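Flondunlow Water Diary
Short notes on water use at home, written by the people who live there
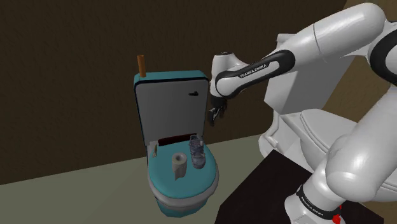
What is in this dataset

The Flondunlow Water Diary has 3,610 entries. Each entry is one use of water in a home: one flush, one shower, one load of dishes, one watering can for the balcony. The people wrote the entries by hand in a paper notebook, and we typed them later into a table. Free text comments are kept in the language in which they were written, with an English translation in a separate column.

I started this collection when I was working on leaks in old apartment buildings. A water meter gives only the total for the whole home. I wanted to know what the total is made of, and I wanted to hear it in the words of the residents.

Files

diary.csv: the main table, one row for each entry
homes.csv: one row for each home, with floor, type of water heater and age of the pipes if known
meters.csv: meter readings, taken at the start and at the end of each diary
translations_notes.txt: my remarks on words that were difficult to translate
LICENSE.txt

Columns in diary.csv

entry_id: a number, unique in the file
home_id: matches the same column in homes.csv
day: from 1 to 7, where 1 is the first day of the diary and not always a Monday
part_of_day: morning, midday, evening, night
place: kitchen, bathroom, toilet, balcony, other
use: flush, shower, bath, hand washing, dishes, laundry, cooking, plants, cleaning, other
flush_type: full, half, unknown; empty if the use is not a flush
liters_est: estimate in liters, see the next part
comment_orig: comment as written
comment_en: comment in English

How the liters were estimated

For kitchen and balcony, the residents used a measuring jug when it was practical. For showers they wrote the minutes, and I multiplied by the flow of their own shower head, measured once with a bucket. For flushes I used the tank volume printed inside the tank or in the manual. Where I could not find any volume, liters_est is empty. Please do not fill these cells with zero.

The sum of liters_est is usually lower than the difference in meters.csv. In most homes the reason is simple, people forget to write down small uses, especially washing hands. In 3 homes the difference was much bigger and we found a toilet valve that did not close fully. These homes have the value "leak" in the column remark in homes.csv. I did not correct their numbers.

Known problems

Night entries are too few. Many people did not want to turn on the light to write.
"Half flush" was understood in different ways. Some residents have only one button and hold it for a shorter time.
Laundry in the shared basement room is not included, because it runs on another meter.
One notebook got damaged and day 4 could not be read. The rows are missing, they are not marked.
Comments by children are included if a parent agreed. They are often the best ones.

Suggested use

The table is good for teaching, for small studies of habits, and for checking a survey form before you print it. It is too small to describe a whole city. Please do not use it to compare single homes with each other or to guess who lives in them.

Changes

Version 2: the Istia building was added, spelling of place names was made the same everywhere.
Version 1: first release in February.

Contact and citation

Please cite as: Ya-wen Poon, Flondunlow Water Diary, version 2.
If you find a mistake, send me the entry_id and what you think is correct. I read these messages every Tuesday and answer all of them, but sometimes slowly.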